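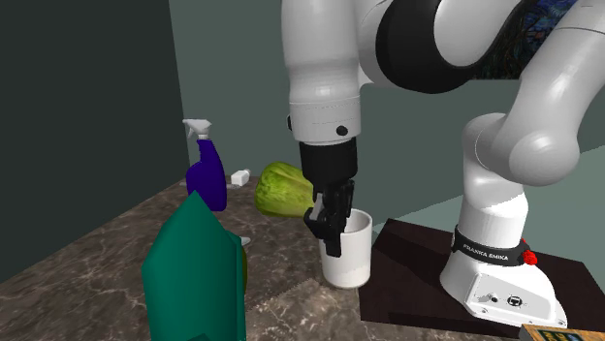
Suvell Kitchen Task Pack -- Frequently Asked Questions

Last revised Nov 1, 2020

What is included in the pack?
The standard license covers 44 tabletop tasks, 16 countertop layouts and 200 household objects with collision meshes. Layouts load one at a time. The objects are shared across all of them.

Which arms are supported?
The Franka Emika arm with a parallel gripper is supported in every task. Other arms can be imported, but Tusgate does not tune or test them.

Can I change the countertop or wall finish?
Yes. Finishes are set in the layout file. Changing a finish does not affect contact or friction values -- those are stored with each object.

How are cups grasped?
The default grasp is on the rim, with the fingers pointing down. A side grasp can be selected in the task file. Cups without handles use the same settings as the others.

My gripper passes through thin walls. What should I check?
Reduce the physics time step first. If the problem remains, confirm that the object is using its collision mesh and not the display mesh.

Do I need a graphics card?
Only for rendering. Tasks run without one if camera output is turned off.

How many runs can I start at once?
The standard license allows 100 parallel runs on one machine. Cluster use requires the Stenddale license.

Are updates free?
Updates are free until the June release. After that, a support plan is required.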